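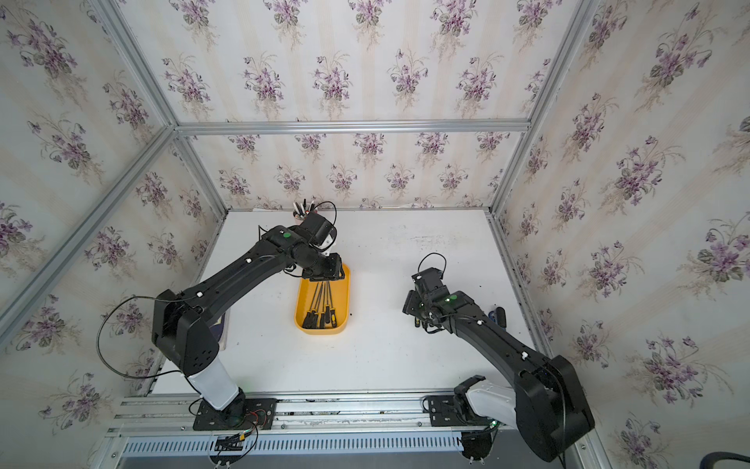

Violet bouquets with gray-green leaves on a pale cream ground with faint vertical stripes, hung on three walls around a white tabletop.

Bouquet-stripe wallpaper

Bouquet-stripe wallpaper, also sold as spray-and-stripe or posy stripe, is a printed wallcovering in which separate bunches of flowers are set over a ground of vertical stripes. The stripes are usually close in tone to the ground color and are meant to be read only at short range. The bouquets carry the stronger color. The type belongs to the larger group of floral wallpapers and differs from trailing florals, in which stems run without a break from one edge of the sheet to the other, and from sprig papers, in which the flowers are small, single and evenly scattered.

Contents
1 Design
2 Ground and stripe
3 Materials and printing
4 Pattern match
5 Hanging
6 Small enclosures and alcoves
7 Care and repair
8 Manufacturers
9 See also

Design

The basic unit is the bouquet, drawn as a cut bunch with blooms at the top or center and leaves filling the outline. Violets, roses, pansies and lilacs are the usual flowers. The leaves are commonly grayed, because a full green next to purple or pink flowers tends to dominate at a distance. Most designs use one or two bouquets in the repeat. Where there are two, the second is often the first one mirrored or turned, with small changes to the stems.

Bouquets are placed in staggered rows. In a regular half-drop layout each column is shifted down by half the vertical repeat, which breaks up the horizontal lines that the eye would otherwise find across a wall. Straight layouts are cheaper to match but show banding on walls wider than a few strips.

The amount of open ground between bouquets is called the air of the pattern. Papers with much air look lighter and hide poor matching less well. Dense papers hide seams but make a small room look busy.

Ground and stripe

The ground is most often cream, ivory or a pale gray. Pure white is less common, as it makes the edges of the printed leaves look hard. Stripes are made in one of three ways:

Printed stripe – a second tone, slightly darker or yellower than the ground, laid down before the flowers.
Gloss stripe – a clear varnish over a matte ground, visible only when light strikes the wall at an angle.
Embossed stripe – fine ribs pressed into the sheet after printing.

The printed stripe is the most forgiving in use. Gloss stripes change with the position of the lamp and may appear to vanish under diffuse overhead light. Embossed stripes are flattened by hard rolling at the seams, leaving a smooth line down each join.

Stripe width is chosen so that a whole number of stripes fits the width of the roll. If it does not, a wide or narrow stripe appears at every seam. On better papers the edge of the sheet falls in the middle of a stripe, where a small error in butting is harder to see than it would be at a stripe edge.

Materials and printing

Bouquet-stripe patterns are produced on plain paper, on paper coated with vinyl, on solid vinyl and on nonwoven backings. Plain paper expands when pasted and must be left to soak before hanging. Nonwoven sheets do not expand to any useful degree and can be hung dry onto a pasted wall.

Surface printing gives soft edges and slightly raised color and suits loosely drawn flowers. Gravure printing gives finer shading within the petals. Rotary screen printing lays down a thicker film and is used for strong colors. Digital printing allows a pattern to be scaled to the job, so that the bouquets can be reduced for furniture, display cases and model rooms without cutting new cylinders.

Purple has long been the difficult color in these designs. Violet shades mixed from a red and a blue pigment shift toward blue or gray if the red component fades first. Lightfastness is tested on the purple and the leaf color separately, and the lower of the two results is the one normally given for the paper.

Pattern match

The label on the roll gives the vertical repeat and the type of match. For a half-drop paper the two figures are printed together, the repeat first and the offset second. Waste rises with the repeat. On a wall 2.4 m high, a 600 mm repeat divides evenly into four, and a strip can be cut with little loss beyond the trimming allowance. Intermediate values can waste most of a repeat on each strip.

The first strip sets the position of all the others. It is usual to place a full bouquet just under the ceiling line on the most visible wall and to let the pattern be cut at the baseboard. Where a table or counter stands against the wall, the height of the table is sometimes used as the starting line, as the bouquets just over it are the ones most often looked at.

Hanging

Walls are filled, sanded and sized. A pale ground will show a dark or patchy wall behind it, and a lining paper or a white primer is used where the surface is uneven in color. Strips are hung to a plumb line. A stripe that leans will be noticed next to a door frame or a metal upright well before a leaning bouquet is.

At an inside corner the strip is cut lengthwise so that a narrow margin turns onto the next wall, and the remainder is hung over that margin to a new plumb line. Part of the stripe is lost in the overlap. Decha Limsakul, in a trade manual on patterned wallcoverings, recommends placing the loss on the wall that gets less light and keeping the overlap under 40 mm in total, counting the trimmings from both pieces. The same manual advises against trying to save a bouquet that falls across a corner – the two halves should be allowed to meet as they will.

Small enclosures and alcoves

The pattern is used in booths, alcoves, window displays and tabletop enclosures as well as in full rooms. Three walls are normally papered: the left, the back and the right. Using one pattern on all of them makes the space read as a single interior. Panels are often papered flat, before assembly, and then fixed to an upright or set into a metal profile that covers the corner. No overlap is then needed, and the cut edges are protected from rubbing.

In such spaces only a few repeats are visible, and a large bouquet may be cut by every edge. Panels 900 mm wide are usually covered with two strips of standard roll, with the seam placed off center. A plain white or light table surface is a common companion to the paper. The lowest part of the back panel, directly over the rear edge of the table, is the part most exposed to knocks and is best made as a separate strip that can be replaced.

Care and repair

Plain paper is dusted with a soft brush and should not be wetted. Vinyl-coated and solid vinyl papers may be wiped with a damp cloth and mild soap, working from the bottom up to avoid streaks. Rubbing across the stripes is avoided on embossed grounds.

Torn areas are patched with a piece from the same batch. The patch is torn, with the face held up, so that its edge is thin, and it is matched on the bouquet first and the stripe second. A cut following the outline of a leaf is less visible than a straight one. New patches on an old cream ground look too light and may take several months to come into line.

Manufacturers

Bouquet-stripe papers in violet and cream have appeared in the ranges of several makers. Hunier lists its version by ground color, with the flower color as a suffix. Ereck sells a digitally printed type at full, half and quarter scale. Klinhom supplies a nonwoven version in sheets 585 mm wide, intended for panels and cabinet backs. Bromex produced a gloss-stripe paper that was withdrawn from the December list and later replaced by a printed stripe under the same pattern name.

See also

Chintz
Half-drop repeat
Lining paper
Sprig pattern
Wallpaper border

Page last edited April 11, 2025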